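Alfredo Dimaculangan
1/ A thread about moving my mum out of the house in Garnmont, which she has lived in since I was in nappies, and into a unit with one and a half cupboards. The half is where the hot water system lives.

2/ We began with the small stuff, on the theory that small stuff is easy. The theory was mine. By 10 in the morning we'd done jewellery and I had been told off twice.

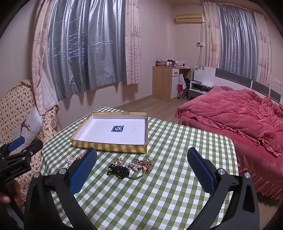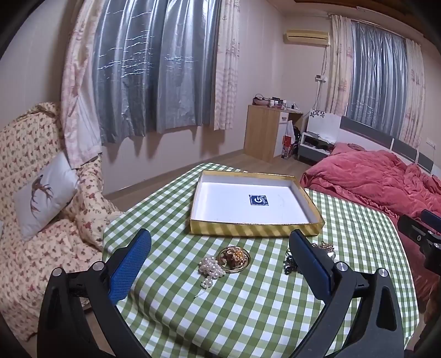
Beads, pearls and a gold box, on the good gingham.

3/ Mum's sorting system has four categories: keep, keep, ask your sister, and "put that down". I had brought coloured stickers. The stickers are now in the keep pile.

4/ A word on downsizing advice. I read a lot of it beforehand. It's all written by people who own one linen shirt and a bowl. They want you to hold each object and consult your feelings. My mother held a fish slice and consulted her feelings for a quarter of an hour, and there was a story about my uncle in it, and we kept the fish slice.

5/ There are four other fish slices. They also have uncles.

6/ I suggested we sell a few things online. Listed the sideboard for 800. First message came through inside a minute: "would you take 30". Second message: "is it still available". Told him yes. Never heard from him again. I think about him.

7/ Third bloke wanted to know if it was from a smoke-free home, what the drawers were lined with, whether we could deliver it to the far side of Plultwood, and whether it came apart. It does not come apart. I'm the one who comes apart.

8/ Mum was insulted by all of it, particularly the 30, and has taken the sideboard off the market. It's going to the unit. The unit is 2 sideboards wide if you don't want a couch.

9/ Someone replied asking if we've tried a proper valuer. We have! A man from Agbayani came out, very nice shoes, went through the front room making a noise through his nose. Mum followed him the whole way explaining things. He got as far as the clock.

10/ The clock has 1815 painted inside the door, and for my whole childhood this was understood to be the year it was made. Family legend. I did a show-and-tell on it in grade three with Napoleon in it.

11/ It's a stock number. He said it gently. He turned the clock around and there was a sticker on the back from a department store.

12/ Mum's position is that he's wrong. She has also said she never liked his shoes.

13/ I'd like to apologise to everyone in my grade three class, and to Napoleon.

14/ Moving on to paper. My mother has kept every instruction manual she was ever given. We found the one for a toaster that died when I was at uni. I said, Mum, we don't have this toaster. She said, well, if it comes back.

15/ Also found: my school reports, bundled with a rubber band that turned to crumbs when I touched it. "Alfredo has opinions about the tuckshop." I did, and they were correct.

16/ Also a whole folder for a computer course she did through Edusell, with a certificate. I had no idea. For years I've been driving over there to fix her printer. She's qualified to fix her printer.

17/ Raised this with her. She said it was nice to have the visit. So that shut me up until lunch.

18/ Lunch was everything left in the freezer, on the grounds that it couldn't come with us. Party pies, a lasagne of uncertain vintage and peas. Mum said grace over it, a bit longer than usual.

19/ My sister rang in by video to claim things. She lives far enough away that she can be very sentimental about furniture. She'd like the piano kept in the family. I asked which part of the family. The line went a bit funny after that.

20/ To the person asking about the piano: yes, it's free, yes, really, bring friends. It's been free since January. You can't give a piano away in this country. I've seen people cross the road.

21/ The op shop has been good to us, though they have rules now. No pillows, no electrical, no encyclopaedias. The woman at the counter could see the encyclopaedias through the back window of my car and we had a bit of a moment about it.

22/ I drove home with the encyclopaedias. A to M are holding up my desk as we speak. N to Z are in the boot, improving the handling.

23/ The neighbours have been coming past to see what's on the nature strip. One took a lampshade home, then brought it back after tea and said his wife had vetoed it. Very decent of him. Still our lampshade.

24/ Things Mum has agreed to part with so far: a broken fan, a second broken fan, one of the uncles' fish slices, and a salad spinner she says was always mine. I've never owned a salad spinner. It's in my kitchen now.

25/ A few people have asked how she's going with it all. Pretty well, I think. Better than me. I found the pencil marks on the laundry door frame with our heights on them and had to go and stand in the yard and look at the clothesline for a while.

26/ She came out and asked what I was doing. I told her about the door frame. She said, oh, those, I measured you in your shoes, you were always funny about being short.

27/ So the clock's not from 1815 and I was never that tall. Big week for the family records.

28/ We're back at it tomorrow. The shed's next. She says there's hardly anything in the shed. Over the years I've heard her say the same thing about the linen press, the roof space and my uncle's will.

29/ If anyone near Garnmont has a trailer and a weak sense of self-preservation, message me. I can pay in fish slices.

30/ Update: still no takers for the piano. Sideboard bloke just messaged. "Is it still available".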